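Keep the old tower a bit longer

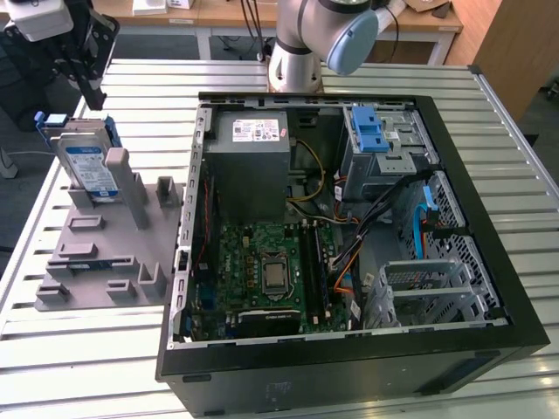
I have spent a fair part of my working life with the side off somebody's computer, and my view of the plain desktop tower has only improved with time. It is big, it is ugly, it collects dust, and almost everything in it can be taken out and put back by a person with one screwdriver. I think we gave up on it too easily.

Last May our neighbourhood repair group, Tonora, helped a community centre sort through its office machines. The centre had a quote for replacing the lot, and the figure per desk was $3,668 once the monitors, docks and setup were counted. The staff complaint was that the old computers were slow and a couple of them were nearly full. Those are two of the cheapest problems a computer can have.

Storage is the best example. In an older tower the drives usually sit in a cage or a bay, often with a coloured plastic latch or a caddy so you know what to pull. There are two cables, one for data and one for power. You unplug both, slide the drive out, slide the new one in and plug both back. I have taught this to people who were nervous about changing a light bulb. Copying the old files across takes longer than the hardware does, and for most of that time you are drinking coffee.

Memory is much the same. It clips in at the ends and only goes in one way around. A power supply is more of a nuisance because its cables go everywhere, and they are never tied where you would like them to be. You don't open the supply itself, ever, but you can swap the whole box in an afternoon.

Compare that with my own laptop, a Jaltevia I bought for travel. It weighs next to nothing and I like it. The memory is soldered to the board and the battery is glued down. When the keyboard failed, the repair quote was $466, and I paid it because the only other choice was a new laptop. A keyboard for a desktop costs less than dinner.

The usual argument against old towers is power use, and it is a fair one. A tower with a graphics card draws more than a small sealed box, and if it runs all day you will see that on the bill. For a machine that is switched on in the morning for email and off again at 4 p.m., I don't find the argument strong enough to justify scrapping it. Making the new one used energy too.

The other argument is software, and that one worries me more. Plenty of sound hardware gets retired because an update won't install on it. Where that happens we put on a different operating system, and some people get along with it and some don't. I would like to see manufacturers made to say at the time of sale how long they will support a machine, in print the same size as the price.

The centre ended up spending $343 on each of the computers we worked on, mostly for new drives and more memory. A few were past helping, and we kept their drive caddies, cables and screws for parts. The rest are back on their desks — a bit noisy, still beige in one case, and quick enough for the booking calendar.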